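**Tukari kit evaluation: second progress report**
Reporting period: April to August
Status: on schedule, one change to scope requested (see end)

We've had a very good stretch since the last report. The Tukari two-arm kit is unpacked, mounted, running every working day, and already doing more than we asked of it in the original proposal. There are some sore points and I've put them in as well, but I'd rather start with the fun part.

As you'll recall, the question you funded us to answer is whether a small organization like ours could take a two-arm kit from a supplier, put it on a bench, and get useful tabletop handling out of it without hiring a full-time robotics engineer. The proposal named meal tray setting as the trial task, with plates and small items going from one place to another and nothing fragile. We're still on that task.

**Setup**

Tukari ships the arms, the controller and the mounting hardware. The hand and the gripper are ordered separately, and we chose to run a different one on each side: the multi-fingered Villia hand on the left and the Ornerance gripper on the right. That was a bit of a gamble, because every other trial we'd read about used a matched pair. I'm so glad we went this way! The hand is patient and gentle with wide flat things, and the gripper is quick and sure with small ones. Between them they cover nearly everything on our item list.

Installation took two people most of a week. The manual is clear until you reach the wrist adapters, where the diagrams show an older bolt pattern. We phoned Tukari's support line, got the right drawing the same afternoon, and they've since corrected the online version.

**Handling trials**

We ran 110 attempts of the basic sequence this period, in which the right arm collects a small item and sets it on a plate while the left hand stays beside the plate to keep it from sliding. Of those, 87 finished with the item on the plate and the plate where it started. For a first full round with off-the-shelf parts, I think that's terrific, and it's well above the halfway mark we set as our threshold for continuing. 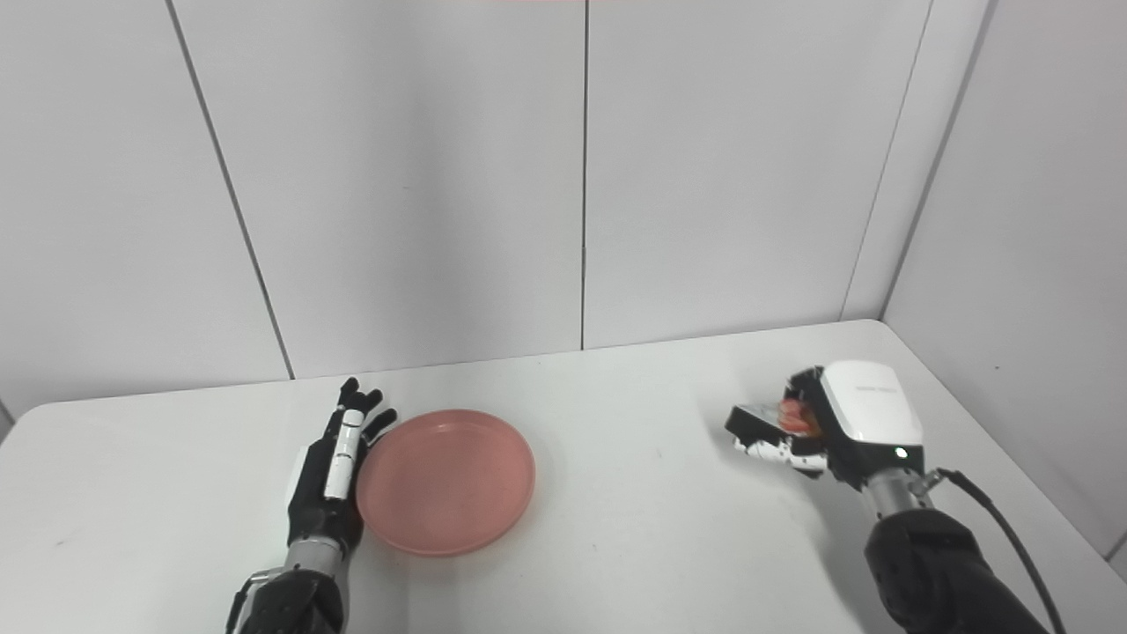
Most of the failures came from the release. The gripper lets go a touch early when the arm is still settling, so round items land and roll. Slowing the last bit of travel helped a great deal, and the final 40 attempts, all done at the slower setting, were noticeably calmer to watch. We'd like to get some of that speed back eventually, but I'm in no hurry.

The other failures were nudges. If the left hand comes in too close, it shoves the plate sideways before the right arm has arrived. We now teach the left position first and leave a sliver of room at the rim, and staff picked that up after one try.

**Ease of use**

This is where the kit has really surprised me. Teaching a new motion is done by guiding the arms and saving positions, and our kitchen staff (none of whom had touched a robot before) were recording their own sequences by the end of their second session. One group came in on their lunch break to have another go! The software's naming of saved positions is clunky, and there's no undo, so we keep a paper log next to the controller. I've sent both points to Tukari as feature requests.

**Comparison unit**

The Dağdelen kit we're to review alongside this one has been delayed at the supplier's end and is now expected in the fall. It will go on the same bench with the same item list, so the results can sit side by side.

**Costs and maintenance**

Spending is within budget. We replaced 2 finger pads on the gripper and nothing else. Cable routing at the right wrist needs tidying, as the slack can catch when the arm turns a long way round, and we've ordered clips.

**Next period**

- Repeat the basic sequence with bowls and cups
- Bring the release speed back up in small steps
- Train the evening staff
- Set up the Dağdelen kit when it arrives

**Request**

We'd like your approval to move the unspent travel line to a second Villia hand, so we can try a matched pair on the cup and bowl work. The supplier's quote is attached to the budget sheet. An answer before the end of the month would let us order ahead of the fall rush.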